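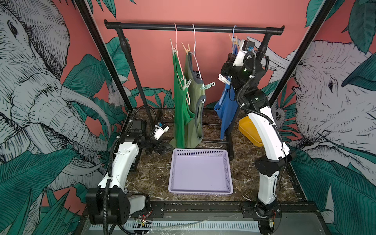 We passed 2190 recorded episodes this week on the laundry set. The goal is 3000, so there is still a good stretch to go, and I wanted to write down how the work goes while it's fresh.

The set is called Wamside. Most of it is clothes: taking a tank top off a hanger, putting one back on, dropping a garment in the basket, moving a hanger along the bar. Each of those is its own task with its own line of instruction text. An operator drives both arms, the cameras and the joint positions get recorded together, and Jolix (our recording software) cuts it all into episodes when you press the pedal. You press once to start, once to stop, and twice fast if you want to throw the take away.

I was bad at this for my first month. I moved like a person in a hurry. The arms would follow, but the recordings were full of little stabs and corrections, and a policy trained on them made the same stabs. What helped was picking a path before pressing the pedal. I look at the hanger, decide which arm goes where, and then go. If one arm has nothing to do, it waits in a spot where it doesn't block the other arm's camera.

Clothes are slow. A thin strap slides off, or the fabric bunches and you can't find the edge you wanted. We keep takes where the operator misses once and recovers cleanly. We drop takes where the recovery is longer than the task. Out of the 2190 so far, 1810 have passed review.

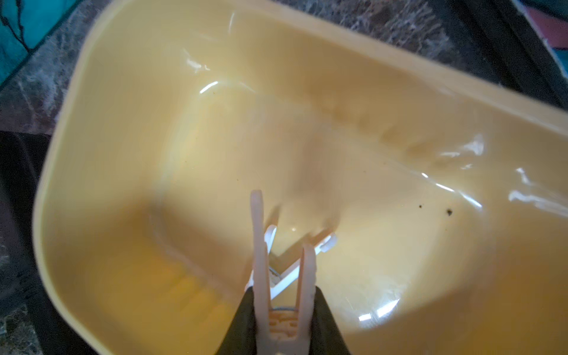 *Posted by Ataahua Trevaskis, 2022-04-08*

The other part of Wamside is small objects, and I have been doing most of those. A small white plastic piece at the bottom of a yellow tub sounds like an easy pick. The walls are steep, though, and the plastic is shiny, so the wrist camera gets bright streaks that move whenever the gripper moves. I first wanted to hang a cloth over the lights. Skirkach, the group that trains on our data, asked us to leave the glare in, and I think they were right. Any kitchen or laundry room will have some.

My routine for tub picks is this:

- Set the piece down at a new angle each time.
- Come in from above with the fingers already open to the width you need.
- Stop just over the piece and line up before going down the last bit.
- Close, lift straight up, and hold still for a second before the pedal.

The angle is the part people skip. After an hour you start putting the piece in the same place without meaning to. I caught myself at it in September when I watched 12 of my takes in a row and they could have been one take. Now I shut my eyes and drop it in.

I don't clean the tub between takes either. If a few dark specks are in there, they stay in there. I wipe it down at the end of a session.

Review still takes longer than I'd like. Every episode gets watched at double speed by someone who didn't record it, and the notes go in a shared sheet. The most common note on mine is "closed too early," which is fair. The second most common is that my instruction text doesn't match the color of the garment, usually because I swapped hangers and forgot to change the line.

Next up is Tijani, a smaller set with two operators taking turns on the same task. I'll post again when we've tried it.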